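Notes on Keeping a Household Correspondence

The practice of writing letters by hand has been maintained in this household for more than 20 years. Readers of this blog have asked, at intervals, how the letters are kept, how replies are scheduled, and whether the practice is still worth the postage. The present entry sets out the current arrangements and replaces the notes posted in June, which contained an error regarding the storage of envelopes.

Incoming letters are opened on the day of arrival and read once without a pen in hand. The date of receipt is written in pencil on the back of the last sheet. Letters are then placed in the shallow tray on the hall shelf, where they remain until answered. A letter is not to leave the tray for any other purpose, including being shown to visitors.

Replies are written in the order of receipt. Exceptions are made for condolences, births, and any letter from a correspondent known to be in the hospital. The former rule of answering within 7 days was dropped last winter. It produced short, dutiful replies, and two correspondents said so.

Colored paper is used for enclosures only, never for the letter itself. Orange is set aside for recipes and directions, so that the recipient may find the sheet again in a drawer.
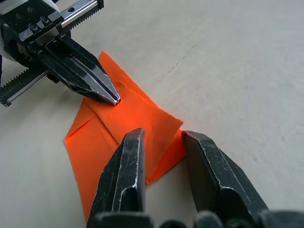 Wanda Doucet: I would ask you to reconsider the rule on colored enclosures. My aunt kept every letter she received in Drurnholm for most of her life, and the colored sheets were the ones that faded. The writing on the yellow ones can no longer be made out at all. Plain white has lasted very well in the same box.

The point is accepted in part. Directions to a house are of little use after the visit has taken place, and their fading is no great loss. Recipes are another matter. From this summer, recipes will be copied on white paper and folded once, with the name of the dish on the outside.

On the question of copies, no copy is kept of outgoing letters. This has been the most disputed of the arrangements. Vitória Moreira, whose letters from Jitulholm make up the largest bundle in the cabinet, keeps a full copy of everything she sends and has twice been able to correct me on what was said and when. I remain of the opinion that a letter belongs to the person who receives it — and that one writes more freely without a duplicate.

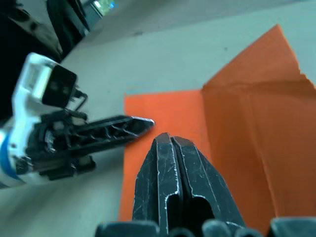 Page last changed: July 2025

Answered letters are tied by correspondent, with the oldest at the bottom. Cotton tape is preferred to rubber bands, which dry out and stick to the paper. The cabinet at present holds 600 letters, counted when it was moved away from the outside wall. Of these, 100 were inherited and have not been fully read. They are mostly from Ciler and concern the sale of a field.

Envelopes are kept only where the postmark supplies a date that the letter does not. The June notes stated that all envelopes are kept. That has not been the case for several years, and the drawer in question now holds stamps and the good scissors.

Correspondents who have moved are asked to send the new address on a separate card. An address given in the body of a letter is easily missed, and at least one holiday letter went to the wrong house as a result.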